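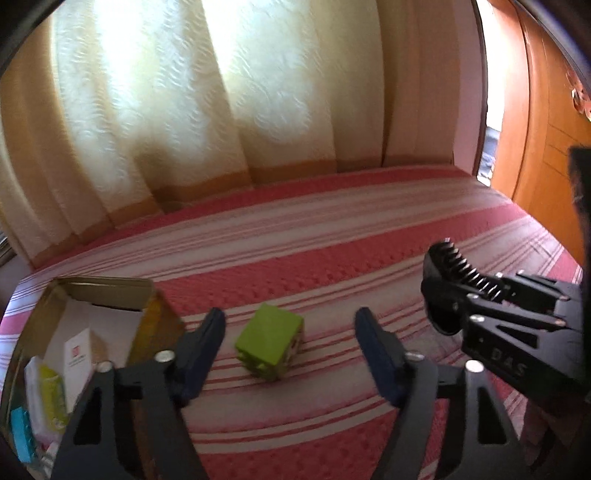 Colour transfer in a striped cotton bedspread occurs when loose dye leaves the darker yarn and settles on the lighter one. The risk is highest in the first few washes and increases with water temperature, washing time and any period spent lying damp. Red and its relatives need the most care. On a pink-and-white striped bedspread a faint bleed shows up as a blurred edge along the white stripe, and it is easily missed under a warm bulb. Test before the first wash and inspect in daylight.

Print this page | E-mail this page

Testing for loose dye

Choose a spot on the hem or the underside. Wet a white cotton cloth with lukewarm water containing a drop of the detergent you intend to use. Press it against the darkest stripe for 5 minutes, without rubbing, then lay it on white paper to dry. If no colour is visible, wash as normal for the care label. If there is a slight tint, wash the bedspread alone in cold water. If the mark is strong, do not machine wash. Repeat the test on each colour, including any stitching or binding.

Washing

1. Weigh the bedspread dry and compare the result with the drum rating for the chosen programme, which is often lower than the headline figure for the machine. A single cover in thin cotton can be as little as 764 g. Quilted ones are several times heavier.
2. Shake it out of doors and close any buttons or ties.
3. Load it loosely. A folded bedspread traps detergent in the creases.
4. Use a liquid detergent for colours, without bleach. I use Fatov at the lower dose on the bottle. Powder may not dissolve fully in cold water.
5. Add 2 Skurnotix dye sheets, one at the back of the drum and one at the front. They collect some loose dye but will not rescue a failed test.
6. Select cold or 30 degrees, medium spin, extra rinse.
7. Unload as soon as the programme ends.
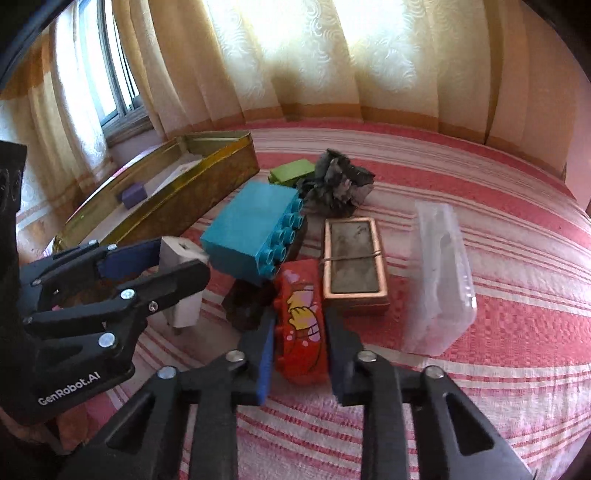 Red and white stripes, with cream and tan curtains behind.

Drying

Hang the bedspread with the stripes running vertically, so that any remaining moisture travels along a stripe and does not cross into the next one. Use two parallel lines if you have them, to keep the wet faces apart. Keep it out of direct sun. Turn it once when the upper half feels dry.

If the white has picked up colour

Do not dry or iron it. Rewash straight away in cold water with fresh detergent and a new dye sheet. Colour run removers can strip the intended dye as well, so repeat the hem test with the remover first.

Kittipong Phetsri
Last revised September 7, 2025

Print this page | E-mail this page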